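Call for Participants: Kitchen Robot Equipment Planning, Gretside
November 10, 2020 | By Wagner Xavier
Print | E-mail

Gretside is looking for nine households with a baby on formula to help us plan which robot arms and grippers to buy for our home assistance project.

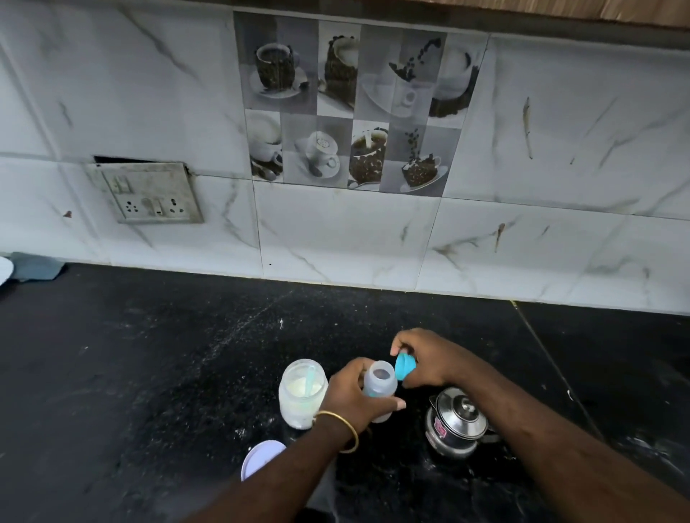
Bittencourt wrote to us after the first notice that a price list means little to her until someone has asked parents which jobs they would hand to a machine, and that putting the cap on a feeding bottle would not be her first choice. We would like to hear more opinions of this kind — also the negative ones.

Our budget must be ready in May. We compare offers from two suppliers, Kodside and Bostitz, and we have not decided between them. Small caps, fine powder and narrow counters make a big difference in the price of a gripper.

What we ask from you:
- 4 home visits of 70 minutes each, in your own kitchen
- one short form after every visit
- your honest view on cost, noise, cleaning and storage

You do not need any technical knowledge. No robot will be brought to your home during the visits. Each household receives $1000 when the last form is returned.

To apply, please write to Wagner Xavier at the Gretside office and tell us the age of your baby and which hours suit you — evenings are also possible.

Print this page | E-mail to a friend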